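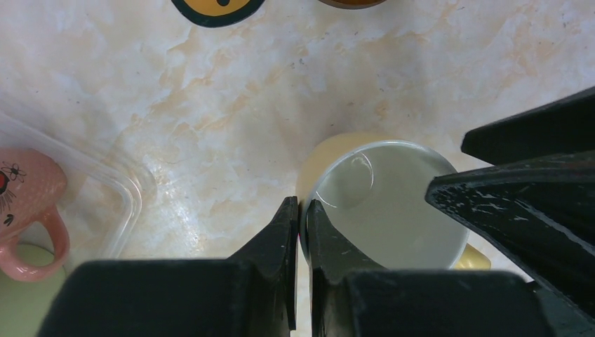 Fig. 1. Cream-yellow mug, tilted to show the inside. Keep this one handy for the part on rims.

Week 4: Mugs, Glaze and the Tabletop Underneath
Looking at Everyday Tableware, notes by Kanyarat Chaiyaporn

Hi all! I promised I'd type these up properly, so this is my talk with the rambling mostly taken out (mostly). If you missed class, read these and then borrow Nattawut Siriwan's sketches, because he drew the handle joins much better than I did on the board.

Start with the rim

I always start with the rim and I'll keep nagging you until you do too. It's where your mouth goes! A thick rim feels chunky and slow, a thin one feels lighter than the mug really is. The one in Fig. 1 is thin and glossy, and you can see how the light catches it: a bright highlight along the top and a narrower line down the left side. Highlights like those are your best friend when you draw. Put them in last, leave them as bare paper if you can, and the whole thing suddenly looks shiny.

When you have a real mug in front of you, run a fingertip all the way around. You're feeling for little bumps, dry spots and chips. Write down what you feel before you write down what you think caused it. I got plenty of "kiln problem" last week from people who hadn't told me what the problem felt like.

Inside and outside

Lots of mugs are one color outside and another inside, and I want you to get picky about naming both. "Yellow mug" is fine if you're asking someone to pass it. For our notes it's too loose. I'd call the wall in Fig. 1 a warm cream-yellow, and the inside a pale gray-green going to off-white, darker than the outside. Then there's the handle, a stronger yellow than the cream of the wall up top. Same mug, and I've already used up three pencils.

A color can shift a lot with the light, so in your notebook always write down where the mug was standing and the time of day. I looked at my Phetsri cup at the kitchen window at breakfast and again under the lamp after dinner, and I would have sworn I owned two cups.

The bottom on the inside

Tip the mug toward you and look at how the wall meets the floor. A rounded bottom is easier to wash (a spoon follows it nicely, too). A sharp corner holds on to cocoa forever. In Fig. 1 look for the thin curved highlight beside the rounded bottom, and try copying just that curve in one stroke. It took me a whole page of tries, so don't be discouraged!

The surface it sits on

People skip this and I think it's half the fun. A marble-like pattern in off-white and cream, with tan veins wandering through it, is a lovely partner for a cream-yellow mug because the two sit so close together. It's also harder to draw, since your edges want to melt into the table. Let the soft shading on the tabletop do some of the work, and keep the veins blurry and light. If you outline every vein you'll end up with a road map.

For the notebook

Pick one mug from home, any mug, the ugly free one is welcome. Draw it once from the side and once tilted so you can see in. Next to each drawing write the rim, the outside color, the inside color, the handle color and the surface underneath. One page is plenty.

Then measure how much it holds right up to the brim, using a kitchen jug, and write that down as well. Guess first! My guess for the big Ferkside soup mug was way off and I've been drinking out of it for years.

Bring the mug along next time, wrapped in a dish towel, and we'll swap and do handles.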